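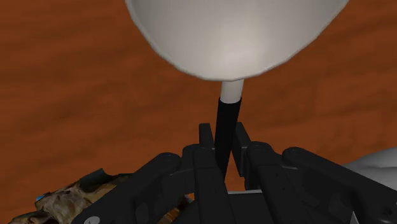 Lesezeit: 1 Minute

August 2024

Wieder ein Tag in der Simulation, wieder derselbe Fehler. Der Greifer hält die Kelle am schwarzen Griff, die Finger stehen links und rechts davon, alles sieht ordentlich aus. Dann kommt die Drehung über der Schüssel, und der Griff wandert zwischen den Fingern durch. Von 20 Läufen sind 9 so ausgegangen. Im Protokoll von Gromaletti steht trotzdem überall »Griff stabil«.

Anitha meint, es liege am Reibungswert. Mag sein. Den haben wir allerdings im November schon einmal hochgesetzt, und danach klebte die Kelle an den Fingern wie verleimt.

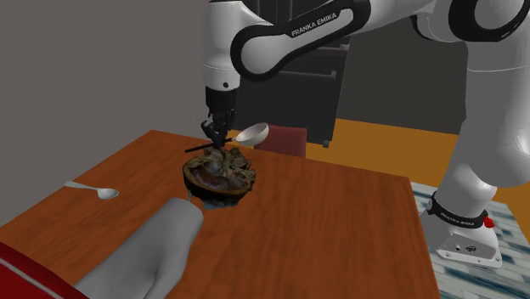

Franka-Arm mit Kelle über der Schüssel, vorn der graue Arm auf der Tischkante.

Mehr Sorgen macht mir der graue Arm am Tisch. Die Abstandsprüfung hätte bei 30 Zentimetern bremsen sollen und hat sich in keinem Lauf gemeldet. Danang findet das halb so wild, ist ja alles gerechnet. Bei Sedard wollen sie aber genau diese Prüfung später am echten Tisch einsetzen, und dort sitzt dann jemand.

Ich habe die Freigabe nicht unterschrieben. Morgen zuerst die Kollisionskörper durchsehen – ich tippe auf den Unterarm.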